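Torumitz Learning Pages > Our Homes > Keeping Clean > Dusting a Shelf

Dusting a Shelf

For readers in grades 3 and 4

Every home, school, and library has shelves, and every shelf has to be dusted. This page explains what dust is, how a duster picks it up, and how to clean a shelf that has more than one level. Words printed in capital letters are explained in the word list near the end of the page.

What is dust?

Dust is made of very small, dry bits of many different things. Some of it is soil that comes inside on shoes or blows in through a window. Some of it is FIBERS, the tiny threads that come off clothes, blankets, and rugs. Dust can also hold flakes of skin, pet hair, pollen from plants, and crumbs.

Most of these bits are too small to see one at a time. They float in the air and move whenever a door opens or a person walks by. When the air is still, they sink slowly and land on whatever is underneath. A flat board is an easy place for them to land, so shelves often look dusty before walls do.

Bigger bits are called DEBRIS. Scraps of paper, pencil shavings, and bits of yarn are all debris. They are easy to see, especially when they are brightly colored, and they do not float for long. They stay where they fall until someone moves them.

Why do we dust?

Dust makes some people sneeze or gives them itchy eyes. It can also get between the pages of books and into the moving parts of toys and clocks. If dust is left on wood for a long time and heavy things are dragged over it, the gritty bits can scratch the surface.

Dusting also gives the people in a building a chance to look over their belongings. Items that have been missing since September may be found behind a row of books.

How does a duster work?

There are several kinds of dusters. Feather dusters are light and reach into small spaces, but they may push dust into the air. A flat cloth works well on open surfaces. A CHENILLE duster has a head covered with soft, thick tufts that look like short fingers. The word chenille comes from the French word for caterpillar, and the tufts do look rather like caterpillars lying side by side.

Each tuft has a great many fibers. When the head moves across a shelf, the fibers bend and spread, and dust is caught in the spaces between them. Some dusters also use STATIC ELECTRICITY, the same force that makes a balloon stick to a sweater after it has been rubbed. Static electricity pulls light, dry bits toward the fibers and helps to hold them there.

A duster is best at catching fine dust. Larger debris may not cling to it. A scrap of paper will often slide along in front of the head, and it must then be guided to the edge of the shelf and collected.

Shelves with two levels

A shelf unit with two levels is called a TWO-TIER shelf. The upper board is simple to reach. The lower board takes more care, for three reasons. It is darker there, because the upper board blocks the light. There is less room for a hand or a duster to move. The legs and supports make corners where dust can gather.

Many people suppose that the lower board stays clean because it has a roof over it. In fact, dust travels sideways as well as down, and the moving air in a room carries it into the gap. Both boards need attention.

Steps for dusting a two-tier shelf

Ask an adult before you begin, and ask for help with anything heavy or breakable.

1. Take everything off both boards and set it on a table or a clean piece of floor.

2. Start with the upper board. Any dust that falls will land on a part you have not cleaned yet.

3. Place the duster along the back edge. Draw it slowly from one end to the other. Fast, flicking strokes throw dust into the air.

4. Move the duster a little toward the front and make another slow stroke. Continue until you reach the front edge.

5. Hold a dustpan or a sheet of paper under the front edge and sweep larger scraps onto it.

6. Clean the lower board in the same way. Bend down so that you can see all the way to the back.

7. Run the duster along the frame and down each leg.

8. Clean the table or floor underneath.

9. Put everything back, wiping each item first.

Do not stand on a chair or climb on the shelf itself. If a board is too high for you, it is a job for an adult. Wash your hands when you have finished.

Caring for the duster

A full duster spreads dust instead of collecting it. Shake it gently outdoors, away from other people. Many chenille heads can be taken off and washed, and the label will tell you how. The head should be completely dry before it is used again.

Try this at home or in class

At the Grurkholm School, one class of 22 students places a square of black paper on a shelf and leaves it there for nine days. The students then wipe half of the paper with a dry finger and compare the two sides. You can do the same. Put one square on an upper board and another on a lower board, and write down which one you think will collect more dust. Check your answer at the end.

Words to know

Chenille: a soft, fuzzy yarn or fabric.
Debris: loose bits and scraps left lying about.
Fibers: very thin threads.
Static electricity: an electric charge that builds up when some materials rub together.
Two-tier: having two levels, one above the other. 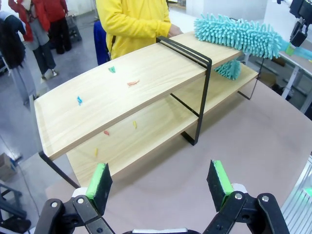

A turquoise chenille duster at the back edge of a two-tier shelf. Small colored scraps lie on both boards.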